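Clipping planes, again

OK so quick one before I have to be out the door. I've been fighting with section views in Stusa for most of August and I think I finally have it, or enough of it to get the Workton drawings out.

The setup. Small bathroom remodel, one level, modeled in Stusa, then linked into a layout sheet with 16 saved views. Fine in the old version. Updated, opened the file, and half the sections were showing stuff BEHIND the clipping plane as solid black fill. Not hatched, not hidden. Black. Walls ok, fixtures black.

First thing I tried was the video driver, like everybody says. Rolled back 2 versions. No change. Turned off hardware acceleration – no change except now everything crawls. Turned it back on.

Then I thought it was the blocks. The fixtures came from the Belasov library, which I've used forever, and those are meshes, not solids. Meshes with open edges don't cap when they get cut, I knew that, but they used to just show up hollow. Now the section fill leaks out thru the opening and paints over whatever is back there. So that was one problem. Ran the naked edge check on the tub block and got 70 open edges. Seventy! On a tub!
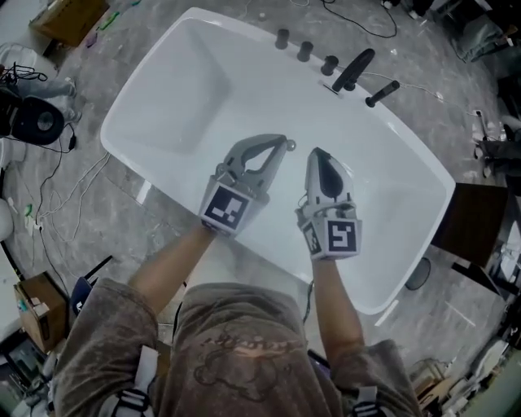 White tub, straight down. Same general view as plan view 2.

So I rebuilt the tub. Plain box, shell it, fillet the inside edges, flat bottom with a bit of slope to the drain. Took less time than reading the forum threads. Closed solid, cuts clean, fills with the right hatch. Should of done it years ago.

But the other views were still wrong, and those had no fixtures in them at all. This is the part that cost me the weekend. The clipping plane stores its depth in whatever units the file was in when you MADE the plane. I started this file in inches and switched to millimeters and said yes to scaling. Geometry scaled, planes didn't. So the depth on every old plane was way too short and the sections were cutting things off in the wrong place.

Fix that worked for me:

Delete the old planes. Don't edit the depth, it snaps back when you reopen the file (at least mine did).
Make new ones in the current units.
Reassign to each saved view and resave the view – with the same name, or the layout sheet loses the link.
Regenerate the layout.

Tedious but it's done. Printed to PDF thru the Blackwood plugin and the lineweights are even correct, which I was not expecting.

Still open: hidden lines in the perspective view come out solid when I print, dashed on screen. No idea. If you've got a setting for that leave it in the commments, I'll look tonight.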